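De: Karine Caron
Para: lista Cestería y orden en casa
Asunto: Re: [cestas] ¿Con qué forráis las cestas del armario?

Bendik Nygård escribió:

> Hola a todos:
>
> Estoy vaciando el armario del pasillo y quiero pasar a cestas todo
> lo que ahora va en cajas de cartón (bufandas, bombillas, pilas, los
> cables de siempre). Tengo 4 cestas rectangulares de mimbre y me
> surgen dos dudas. La primera, si las forráis por dentro, porque los
> jerséis se me enganchan en las puntas. La segunda, si se pueden
> lavar o si me las cargo. Mi madre las metía en la bañera y mi suegra
> dice que eso es una barbaridad.
>
> Ah, y si alguien sabe cómo quitar el olor a humedad, se lo agradezco.
>
> Bendik

¡Hola, Bendik, y hola a los demás!

Tu madre tenía bastante razón, que conste. Yo las mías las lavo una vez al año, normalmente en julio, cuando hace calor de verdad y se secan en una tarde (en el balcón, pero a la sombra, que el sol fuerte deja el mimbre tieso y luego cruje que da pena). No las dejo a remojo, eso sí. Ducha rápida con agua templada, un cepillo de uñas con una gota de jabón neutro, otra ducha y a escurrir. Antes de todo eso paso el aspirador con la boquilla de cepillo, por dentro y por fuera, porque si mojas el polvo se hace una pasta entre las tiras y ya no hay quien la saque. Pregúntame cómo lo sé.

Si están pintadas o barnizadas yo no las mojaría tanto, un trapo húmedo y listo. Y si llevan base de cartón o de tablero, tampoco, claro.

Para el olor a humedad: bicarbonato dentro, una noche entera, y al día siguiente aspirador. Si sigue oliendo, repites. Una que compré en el rastro necesitó tres rondas y todavía, cuando llueve, le noto algo. Madhu Tyagi contó hace tiempo en esta misma lista que ella usaba vinagre rebajado en un pulverizador, pero a mí el vinagre me deja el pasillo oliendo a ensalada y lo dejé. Busca el mensaje en el archivo, creo que es el 2642, que venía con las proporciones.

Sobre el forro, depende muchísimo de lo que vayas a meter. Para bombillas y pilas ni me molestaría. Para bufandas y jerséis sí, sin dudarlo, porque una sola punta levantada te saca un hilo y adiós jersey. Yo los hago con fundas de almohada viejas: la metes en la cesta del revés, marcas las esquinas con alfileres, coses y doblas el sobrante por encima del borde con una goma o una cinta. No hace falta que quede perfecto, con las cosas dentro no se ve. El único truco es no ajustarlo demasiado, que las esquinas redondeadas engañan y si cortas en ángulo recto te sobra tela por un lado y te tira por el otro. El primero que hice parecía un gorro de ducha.

Brittany Perron me recomendó una tela de Mancuso que venden por retales, y es verdad que aguanta bien los lavados, pero para el fondo de un armario me parece tirar el dinero. Para una cesta que esté a la vista en el salón, pues mira, ahí igual sí.

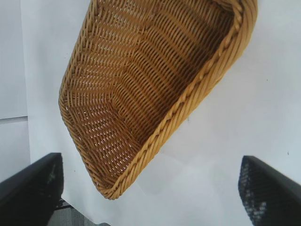 Otra cosa que no preguntas pero te la cuento igual: repasa las puntas antes de nada. Coge una media vieja, te la pones en la mano como un guante y la pasas despacio por todo el interior y por el borde. Donde se enganche, tijerita de manicura y un poquito de lija fina. Tardas nada y te ahorras muchos disgustos, forres o no forres. Fíjate sobre todo en los rincones, donde las tiras dan la vuelta, que es donde se parten primero. Si alguna está partida del todo, no tires de ella. Una gota de cola blanca, la sujetas con una pinza de tender y la dejas hasta el día siguiente.

Y mide la balda, por favor, con la cesta puesta y la mano encima. Yo dejé 14 centímetros libres por arriba y me parecía una exageración, pero es lo que necesito para sacar las bufandas sin tener que bajar la cesta entera. En la balda de abajo apuré más y ahora esa cesta no la abre nadie, está llena de bolsas de tela que seguramente ni recuerdo.

Para las etiquetas uso cartoncitos atados con cordel al borde. Probé unas pinzas metálicas de Zurkico, muy monas, pero pesan y se van resbalando. Folke Brekke las cose directamente con hilo de bordar y le quedan preciosas, aunque luego cambia de idea sobre lo que va dentro y le toca descoser, jeje.

Los cables, por cierto, mejor en bolsitas antes de echarlos a la cesta. Sueltos se cuelan por los huecos del mimbre y sacas uno y te vienen todos detrás.

Cuéntanos cómo te queda y, si te sobra alguna caja de cartón de las grandes, no la tires, que yo ando buscando para los adornos de Navidad.

Un abrazo,
Karine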